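Forums > Hardware > Grippers and Hand Tools > Festaver hand-held kit, first impressions

Last updated: 13 Mar 2025

torque_ledger
Bought the Festaver kit from Vorkwood in September, 910 for the base set. Fingers flex evenly and the blue pads grip cotton well. Plush is harder. Pile compresses before the pad reaches the backing, so closing width has to be set tighter than the manual suggests.

palletjack2
Disagree on the width. Set it tighter and you pick up the layer underneath too. I approach at a lower angle and leave the width at default.

torque_ledger
Red printed plush over light gray fabric, fingers open ahead of the fold:

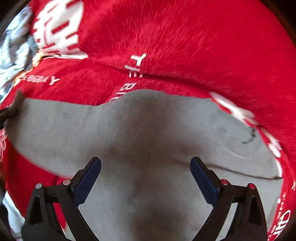
mk_linear
Does the base set include spare pads?

palletjack2
Two pairs, same compound as the fitted ones. The softer compound is a separate order.

mk_linear
Thanks. The Comavora kit is 2510 and ships with both compounds — hard to justify for pads alone.

shimstock
It also has a stiffer crossbar. On the Festaver I retighten the fasteners every three sessions. Nguyen-Tran sells a threadlocked version of the same finger.

torque_ledger
Mine have not moved. Check the torque on assembly, the printed value is low.

shimstock
Checked. They still back out. Will try the other fingers and post numbers.

Contact | Copyright Gripper Forums | Back to top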